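The Long Life of a Slate Roof

When the town of Sturholm reopened its market hall in April, most visitors looked at the new stalls. The building's owners were more interested in what lay overhead: 1094 slates, lifted one at a time, sorted by thickness and put back on new battens.

The work was directed by Danuta Szewczyk, a roofing contractor whose firm, Demska, has specialized in older buildings for 32 years. Her crew expected to replace most of the covering. Once the slates were on the ground, the picture changed. The stone was largely sound, and the nails had failed.

"A slate that slips is usually blamed for its own fall," Szewczyk says. "We tap each one and listen. A dull note means it is finished. A clear ring means it goes back up."

Sorting took longer than stripping. Slates were graded into 3 thicknesses, with the heaviest laid nearest the eaves, where the most water passes over them. New copper nails were used throughout, and the lead in both valleys was renewed.
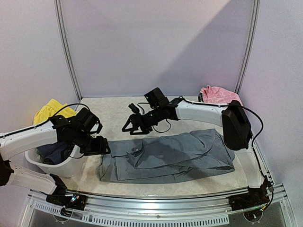
What Owners Should Look For

Edmund Urbańczyk, who surveys roofs for several property managers in the region, recommends an inspection every spring and another after any severe storm. Much of it can be done from the ground with binoculars. Crooked courses, fragments in the gutter and stains on the attic rafters all deserve attention.

He is cautious about quick repairs. Sealant spread over a cracked slate may hold for a season or two, but it can trap moisture against the timber and make later work more costly. Foot traffic is another frequent cause of damage — a roof ladder with proper padding should always be used.

Costs vary with pitch and access. At Sturholm, scaffolding stood for 48 days and accounted for up to a third of the budget. Szewczyk advises owners to schedule chimney and gutter repairs for the same period, while the scaffold is in place.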